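The table is here and I am in love with it

February 2, 2021

Okay, so those of you who read my December post about the wobbly kitchen table will remember that I swore I'd live with it for another year. I lasted until the middle of January! The folded cardboard under the one leg finally gave up during dinner, a full bowl of soup went sliding toward my lap, and that same night I was up past midnight looking at tabletops on my phone.

I had a picture in my head of something plain and white. Every kitchen I'd saved had a plain white table in it, and I went as far as putting one in my cart. Then I scrolled a little further down and found the Piltstead, which has this cloudy marble look in off-white and gray with patches of beige and pale peach drifting through it, and I closed the other tab without a second thought.

I've never owned anything marble-looking before. My grandmother had a little stand in her hallway with a top like that, and I used to trace the swirls with my finger while the grown-ups talked on the phone, so maybe that's where this comes from. (I also licked it once. It was cold and tasted like furniture polish.)

The whole thing came to 148 dollars with the legs, and it's the marble pattern, not a slab out of a quarry, which suits me fine. I've read enough about lemon juice and real marble to be scared off for good. I cook with a lot of lemon and I am not careful.

Getting it up the stairs was an adventure. The top came in one box and the legs in another, and the box with the top was just a bit too wide for me to get my arms around, so I walked it up one step at a time, corner to corner, with a rest on the landing. Assembly took about 40 minutes, and a good part of that was me putting the first leg on backward. If you buy one, check which side of the bracket has the little notch before you tighten anything!

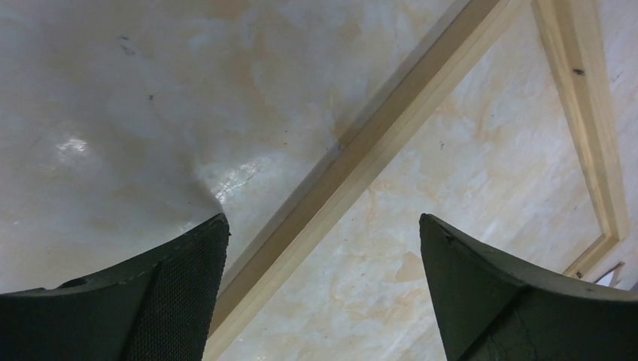
The color changes all day long, and I did not expect to enjoy that as much as I do. First thing in the morning, before the sun gets over the building across the street, the gray comes forward and the whole kitchen feels cool and quiet. By lunch the peachy parts have warmed right up. I've started drinking my coffee at the far end and moving down to the window end for lunch, which is silly in a kitchen this size, but I'm having a great time.

It's glossy, too, more than it looked online. I was a little worried about that. Glossy black was my mistake two apartments ago, when every fingerprint and every grain of salt showed up like a crime scene. The pale mix is so much kinder! Crumbs sort of melt into the beige, so now I wipe it by feel, running my palm over it until nothing rolls. Water spots do show if you catch them at the right angle in the evening with the lamp on, but a dry cloth takes care of them.

For cleaning I've tried two things so far. The Dramix spray I already had under the sink left streaks, and I had to go over it again with plain water. A drop of dish soap on a damp cloth, then a dry one after, works much better and costs next to nothing. I also picked up a set of Trelo placemats in a sort of oatmeal color. They look lovely, although I keep taking them off so I can see the table.

What I'm most excited about is dough. The old table had seams, and flour got down into them and stayed there forever. This one is one smooth surface all the way across, so on the second evening I made flatbreads right on it, with no board at all, and scraped up with the edge of an old plastic card afterward. It took maybe a minute. I'm going to try a laminated dough next, once I've worked up the courage and bought enough butter.

Still to figure out: chairs. The ones I have are a dark orangey wood, and they looked fine with the old table, but next to all that pale swirl they look like they wandered in from another house. I might paint them. I've been thinking of a soft putty color that picks up the tan, or else going braver with a dusty green. I have Goh sample pots of both on the counter and a chair leg with two stripes on it already. Tell me in the comments which way you'd go, and if you've painted kitchen chairs before, please tell me how much sanding I can get away with skipping.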